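Archivo Pilteo de recetas de boletín — léeme

Bienvenida, bienvenido, y gracias por pasarte por aquí. En esta carpeta está la transcripción del boletín de cocina Pilteo, 34 números que Faustine Lecomte fue guardando con una paciencia admirable y que hemos pasado a texto plano, receta por receta, respetando hasta las faltas de ortografía (que también tienen su encanto).

Cada receta va en su propio archivo, con título, ingredientes y pasos. Las cantidades están en gramos, salvo en dos números que todavía usan tazas.

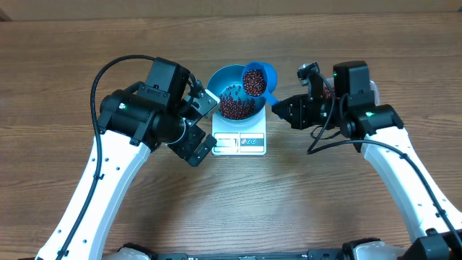
Brazo robótico con un vaso de judías sobre un cuenco en una báscula

Las recetas de masas y panes son las más revisadas — las de conservas, bastante menos, así que id con cuidado. Si encontráis una errata, escribid a Faustine indicando número y página, que le hace mucha ilusión.

Última revisión: 9 de julio de 2018. Los índices son de junio.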